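Portioning stock for the freezer

I make stock once a month, mostly from chicken frames, and freeze it in portions of 420 ml. That figure comes from the risotto I cook most often. Two portions cover it, with a little left over for loosening the rice at the end.

Cooling is the slow part. A full pot holds its heat for hours, so I strain it first and stand the smaller pan in a sink of cold water for 20 minutes, stirring now and then. The fat rises overnight in the fridge and lifts off in one piece.

Rounded corners are easier to wash than square ones.
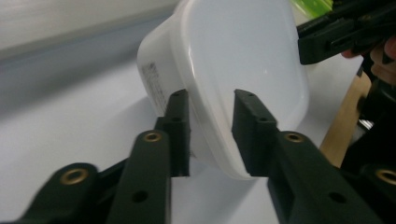
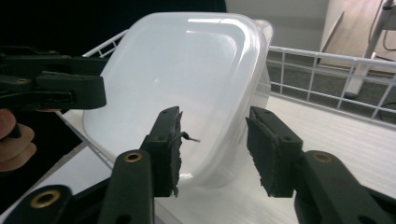 Headspace matters more than the lid. Water expands by roughly a tenth when it freezes, and stock behaves much the same – I leave two fingers' width at the top. Femke Postma reduces hers by half before freezing and dilutes it later, which saves a shelf. I tried it in August and found the salt harder to judge, so I went back to full strength.

Labels go on before filling. Masking tape and pencil will do. Ink tends to smear once frost has formed on it.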